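Drive caddy

A drive caddy, also called a drive carrier or drive tray, is a removable holder that secures a hard disk drive inside a computer case. In desktop towers the caddy is most often a molded plastic frame that grips the drive along its sides and slides into a sheet-metal cage. It takes the place of the mounting screws found in older designs and allows a drive to be fitted or withdrawn by hand or with simple tooling.
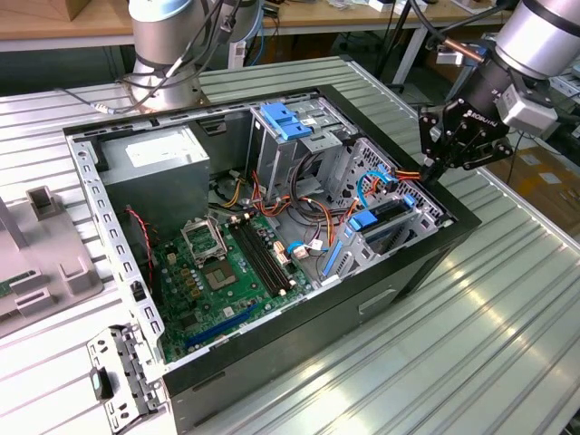
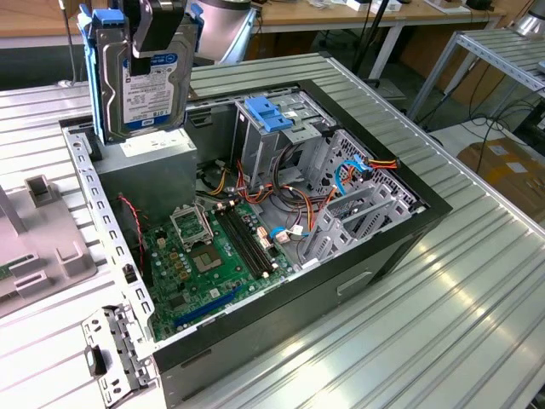
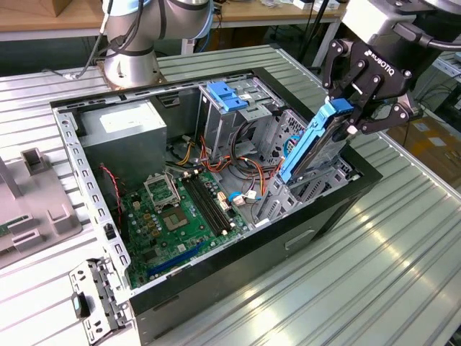
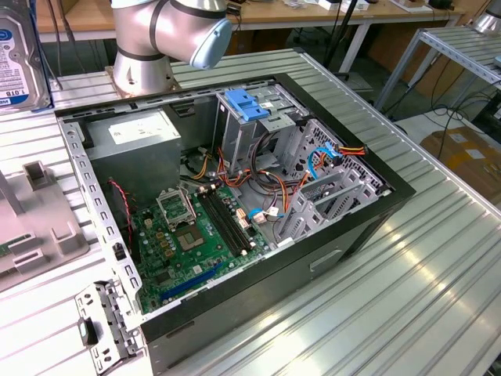

Desktop tower lying on its side with the side panel removed.

Computer enclosures | Storage hardware | Disassembly and reuse

Terminology

The words caddy, carrier, tray, and sled are used with little consistency. Service manuals tend to prefer carrier for enclosures that can be opened while running and caddy for desktop machines, but the distinction is not a firm one. The Karnura glossary of dismantling terms, edited by Natália Krajčí, defines a caddy as any holder that leaves the case together with the drive. By this definition the cage, which stays behind, is a separate part and is recorded separately.

Construction

Most desktop caddies are sized for the 3.5-inch drive. The frame is slightly flexible, and short metal or plastic pins on its inner faces enter the threaded holes in the sides of the drive. When the caddy is pushed into the cage, the walls of the cage hold the frame closed and the pins cannot work loose. Tabs at one end latch the assembly in place and are squeezed together to release it.

Many manufacturers mold the caddy in a bright color, commonly blue or green, to mark it as a part that may be handled during service. The same color is often carried over to other release points in the case. In the tower illustrated, a blue plastic latch at the top of the optical drive cage matches the blue of the hard drive caddy.

Connections

A serial ATA drive has two connectors at its rear edge: a narrow one for data and a wider one for power. The data cable runs to the motherboard, and the power connector belongs to a bundle of colored wires from the power supply unit. Both must be unplugged before the caddy is withdrawn — a cable left attached can crack the plastic housing of the connector, after which the drive is difficult to reuse.

Removal

The usual procedure begins with the machine shut down and disconnected from the wall. The side panel is taken off and the tower is laid flat with the open side facing upward. After the cables are released, the tabs of the caddy are pressed and the assembly is drawn straight along the line of the bay. Twisting is discouraged, as it may spread the frame and drop the drive.

In dismantling for reuse, the order of work varies. Some workshops remove the processor and memory before the drive, leaving an empty socket and open memory slots on the board. Others take the drive first so that it can be logged and erased without delay. A survey of 176 towers handled at the Clalgate workshop, compiled by Eduard Bartoš, found that 139 used a plastic caddy, 30 used screws, and the rest had no drive fitted.

Reuse and recycling

Caddies are seldom interchangeable between case models and are easily separated from the machines they fit. The Gumdale parts library files them by case model and keeps 23 patterns in stock. Broken caddies are sorted with mixed rigid plastics. Metal pins are pulled out beforehand where the design permits.

See also

Drive bay
Hard disk drive
Serial ATA
Computer case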